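Bench notebook, November, Flemthorpe room

Started on the small storage after lunch. Goal for the week is to have every loose item on the benches either in a clear bin or gone. The shelf order from Skuler came in, so there is finally somewhere to put the bins once they're full.

Two of the wooden tables, one with clear bins out and one with a gray cloth folded on it. 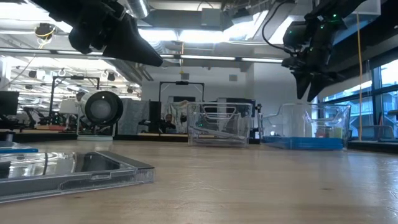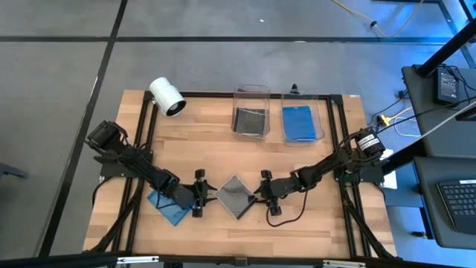 Notes on bins first. We have been using three kinds and they don't stack with each other. The clear ones with the cutout in the front wall are the best of the lot. You can grab them one-handed off a low shelf and you can see what's inside without lifting a lid. The shallow trays are fine for paper labels and flat stuff, but anything round ends up rolling to one end. I'd stop buying trays.

Long utensils are still a problem. Anything longer than the bin floor has to go in on the diagonal, and then nothing else fits next to it. Options are a longer bin or a rail on the wall with hooks. I prefer the rail. Mockus sells one that is 76 cm long and it would fit between the door and the sink with room to spare. Put it on the list.

Small stuff (caps, little containers, anything that fits in a palm) goes in the larger bins for now. Tried dividers cut from cardboard. They hold up for a few days and then lean over. Will try the thin plastic sheet left over from the shelf liners.

Cloths. Went through the whole drawer. Kept the gray ones and the white ones that still have good edges, put the rest in the rag bag. Folding rule from now on: in half, in half again, stacked with the fold toward the front of the drawer. Somebody has been rolling them and they take up twice the space. Washed at 45 minutes on the warm setting, no softener, as the softener leaves a film that shows up on the clear plastic when you wipe it down.

Wiping down the bins: dish soap and lukewarm water, then a dry cloth. Don't use the Kekine spray on them. It left a haze on the inside of one and I couldn't get it off. It's OK on the metal shelves.

Wood tabletops. One bench has faint scuffs all over and I'd like to deal with it before winter, when the air dries out and the wood gets thirsty. Plan is fine paper along the grain, vacuum, wipe, then oil. We have 500 ml of the oil left from last time, in the cabinet under the sink, and that should cover two tops with two coats each. Needs a night between coats with nothing on the surface, so it has to be planned with whoever is using the bench. Small test patch on the underside first - the last can came out darker than the label said.

Labels. Printed a new roll. White, black text, front wall only, same corner every time. No more labels on lids, the lids get swapped. Numbering carries on from the old list, so the next free number is 51. Please write it on the sheet by the door when you take one.

Still open:
Order the wall rail, check the screws are the right kind for that wall
Find out if the trays can go back to Skuler
Plastic sheet dividers, try in one bin only
Test patch of oil, underside of the scuffed top
Move the rag bag out of the walkway

Stopped at 5:30. Drawer is done, lower shelf is done, upper shelf is half done and has a stack of empty lids on it that need matching to bins. Doing that first thing tomorrow, before the oil test.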